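실험 노트 / 8월, 목요일 / 우량계 비교
읽는 시간 7분 · 댓글 4 · 공유 2

오전 8시 20분 시작. 어젯밤 비가 많이 왔기 때문에 오늘은 세 대의 우량계 자료를 먼저 내려받았다. 지붕 위의 전도형(Pronar), 마당의 전도형(Jukmont), 그리고 울타리 옆의 저장형 원통이다. 저장형은 사람이 직접 읽어야 하므로 Derek Penrose 씨가 눈금을 읽고 나는 적었다. 증발을 막는 기름층이 조금 얇아 보여서 새로 넣었다. 다음 사람은 기름을 넣은 날에 표시를 꼭 해 주십시오. 지난달에는 표시가 없어서 내가 두 번 넣은 것 같다.

먼저 전도 횟수. 같은 기간에 Jukmont는 1479회, Pronar는 1266회이다. 둘 다 한 번 기울 때 0.2 mm로 설정되어 있으니까 계산하면 295.8 mm와 253.2 mm가 된다. 기간은 지난번 초기화부터 오늘 아침까지이고, 어젯밤 비만의 값이 아니다. 차이는 42.6 mm. 지붕이 바람을 더 많이 받는다는 것은 알고 있었지만 이 정도는 크다고 생각한다. 작년 여름의 노트에는 차이가 이것의 절반도 되지 않는다고 쓰여 있다.

가능한 원인을 생각나는 대로 적는다.

바람. 지붕의 풍속 기록을 보면 비가 제일 강한 시간에 바람도 강했다. 이것은 포착 손실로 설명할 수 있다. 다만 바람이 약한 날에도 Pronar가 적게 나온다. 그러니까 바람만의 문제라고 쓰기는 어렵다.

강우 강도. 비가 세게 오면 버킷이 기우는 동안에 들어오는 물을 놓친다. 두 기계가 다 그렇지만 Pronar는 보정식이 로거에 들어 있고 Jukmont는 안 들어 있다. 그러면 보정 전의 Jukmont가 오히려 적어야 하는데 반대이다. 혹시 보정식의 부호가 틀렸는지 Dorothy Hartley 씨에게 설정 파일을 부탁했다. (오후에 받았다. 부호는 맞았다. 그러나 계수가 옛날 깔때기의 것이었다. 아래에 다시 쓴다.)

깔때기 막힘. 사다리를 타고 올라가서 확인했다. 거름망에 작은 잎과 이끼가 조금 있었다. 완전히 막힌 것은 아니었고 물은 내려가는데 느리다. 청소하기 전에 물을 부어서 시간을 재야 했는데, 손이 먼저 움직여서 이미 닦아 버렸다. 내 실수이다. 청소 전의 상태는 이제 측정할 수 없다.

11시, 실내에서 정적 보정. 방법은 지난번과 같다. 물 547 mL를 뷰렛으로 천천히 넣고 전도 횟수를 센다. 깔때기의 면적에 맞추어서 이론값을 계산하고 비교한다. Pronar는 이론값보다 적게 나왔고, 왼쪽 버킷과 오른쪽 버킷이 같은 양에서 기울지 않았다. 오른쪽이 늦다. 아래의 멈춤 나사를 반 바퀴 돌리고 다시 했더니 좌우의 차이는 줄었지만 아직 남아 있다. 나사의 처음 위치는 연필로 표시해 두었으니 지우지 마십시오.
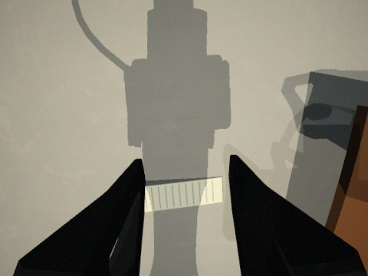 자료: 시뮬레이션 렌더링 화면 / 연구실 공용 폴더

점심 후에 Derek 씨와 수평을 보았다. 지붕의 받침대는 수준기의 기포가 원의 밖으로 조금 나가 있었다. 받침대 아래의 고무가 한쪽만 눌린 것이 이유인 듯하다. 얇은 판을 넣어서 맞추었다. Derek 씨는 6월의 더위에 고무가 변형되었다고 말하지만 나는 지난봄에 안테나를 설치할 때 누가 밟았다고 생각한다. 어느 쪽이라도 고무는 바꾸어야 한다. 주문서는 내가 쓴다.

14시 40분, Dorothy 씨의 파일. 계수는 깔때기를 교환하기 전의 것으로 되어 있다. 새 깔때기의 면적은 2000제곱센티미터가 아니고 훨씬 작은데, 주석에는 아직 2000이라고 쓰여 있다. 실제 계산에는 그 숫자가 들어가지 않으니까 강우량이 크게 틀린 것은 아니다. 그래도 처음 보는 사람은 혼란스럽다. 주석을 고치고, 고친 사람의 이름을 넣었다. 보정 계수는 오늘 바꾸지 않았다. 한 번에 여러 가지를 바꾸면 무엇이 효과가 있었는지 알 수 없게 된다. 오늘은 청소, 나사, 수평의 세 가지를 이미 바꾸었고, 이것도 사실은 너무 많다.

Poltthorpe 관측소의 값도 비교용으로 받았다. 거기는 언덕의 반대쪽이므로 합계는 직접 비교하지 않고 비가 시작한 시각과 끝난 시각만 보았다. 시작은 우리보다 빠르고, 끝은 거의 같다. 레이더 영상에서 비구름이 서쪽에서 들어온 것과 맞는다. 그쪽 로거의 시계가 협정세계시인지 지방시인지를 메일로 물어보았다. 작년에도 같은 질문을 한 기억이 있는데 답을 찾지 못했다. 답이 오면 노트의 표지 안쪽에 적겠다.

한 가지 더. Bunting 로거의 건전지 전압이 밤에 내려갔다가 아침에 올라온다. 온도 때문이라면 문제가 없지만, 8월의 밤에 그렇게 추울 수는 없다. 태양전지의 단자에 녹이 조금 보여서 사포로 닦고 접점용 그리스를 발랐다. 내일 아침에 전압 그래프를 다시 볼 것.

남은 일
- 고무 받침 주문 (나)
- 오른쪽 버킷의 재보정, 이번에는 물의 양을 같게 하고 세 번 반복
- 다음 비가 올 때까지 보정 계수는 건드리지 말 것
- Jukmont도 실내로 가져와서 같은 시험. 지금까지 이쪽이 맞다고 생각하고 있었지만 확인한 적이 없다
- 저장형의 값을 표에 입력 (Derek 씨)

17시 10분 정리. 뷰렛은 씻어서 건조대에 두었다. 지붕 열쇠는 서랍의 원래 자리에 있다.

댓글 4

Dorothy Hartley: 옛 계수의 파일은 지우지 않고 이름만 바꾸었습니다. 7월 이전의 자료를 다시 처리할 때 필요합니다.

Derek Penrose: 저장형 값 입력했습니다. 두 전도형의 사이에 들어가는데 Jukmont 쪽에 더 가깝습니다.

Dorothy Hartley: 그러면 Pronar가 적게 재고 있다는 쪽이 맞겠네요. 기름을 넣기 전에 읽은 값이지요?

Derek Penrose: 네, 넣기 전입니다.

공유 2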